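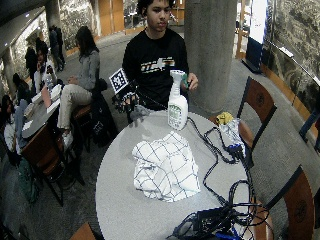

Ticket: Round table in the break area, cloudy film after cleaning
Status: Open, waiting on supplier
Opened: August 8, 2026

Hello, and thank you for picking this up on a weekend! I'm writing about the round light-gray table, the one by the concrete pillar with the wooden chairs around it. We bought it from Hornus in December and we've been very fond of it, so I'd love to get it looking right again.

The trouble is a dull, cloudy film that comes back every time we clean. You wipe it down with the spray (white bottle, green trigger) and the checked cloth, it looks lovely for a bit, and then the haze creeps in again, mostly in the middle where everybody puts their cups.

What we've tried so far:

Less spray. We went from 8 squirts down to 3. A little better, though still streaky when the lights are on.

A freshly washed cloth. The white one with the thin blue lines had been through the laundry with fabric softener, so I washed it again without any. This helped more than I expected!

Plain warm water afterward, then drying with a second cloth. Best result yet, and it lasted until lunch the next day.

Reply from Brargate support desk

Thanks for such a thorough write-up, it saves us all a lot of back and forth. It does sound like cleaner building up on the surface. Please wipe one small patch with warm water and a single drop of dish soap, rinse it twice, dry it, and leave that patch alone for 12 hours. Spray onto the cloth from now on, please, and keep it off the chair backs.

Update from requester

Patch done, over by the pillar side. It's clearer than the rest and I can't feel any stickiness. I'll do the whole top on Monday and let you know. Could you leave the ticket open until then, and ask Hornus whether the finish needs anything special?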